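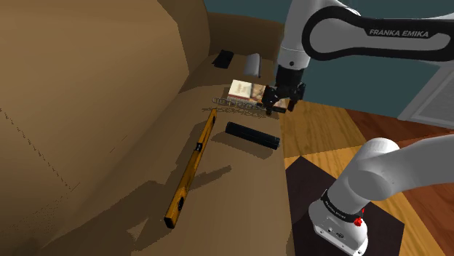

Stamance household tasks group
Minutes, Friday, 10:30 a.m.
Chair: Booker Marchetti
Present: Namau (two), Ostitz (one), Pattinasarany (one, by phone)

1. Previous minutes
Accepted with one correction. The April run total should read 921, not 912.

2. Couch clearing, simulation
Namau reported on the single-arm task: pick loose items off a seat cushion and place them in a bin beside the couch. Of 39 layouts in the current set, 11 were cleared completely within the time limit. Boxes and cups account for most successful picks. Long items are usually grasped off center and swing on the lift. Coiled or tangled items remain the worst category — the planner finds a grasp, but the contact model does not hold it.
Ostitz asked whether cushion softness is modeled. It is not. The seat is a rigid surface at present.

3. Readiness for homes
Marchetti asked for a plain statement for the report. Agreed wording: "Clearing a couch of mixed items is not ready for unattended use." Pattinasarany wanted "in simulation" added. Not agreed, as the real-arm results are no better.

4. Shop-floor sorting
Ostitz has the same planner on a bench sorting hand tools into trays. Cycle time is 30 seconds per item, too slow for the line. Work continues on regrasping.

5. Actions
Namau: rerun the failed layouts with a compliant seat.
Ostitz: send cycle logs by tool type.
Marchetti: circulate the report draft, section 3 first.

6. Other business
Scoring of items dropped on the floor — deferred to next meeting.

Closed 11:40 a.m.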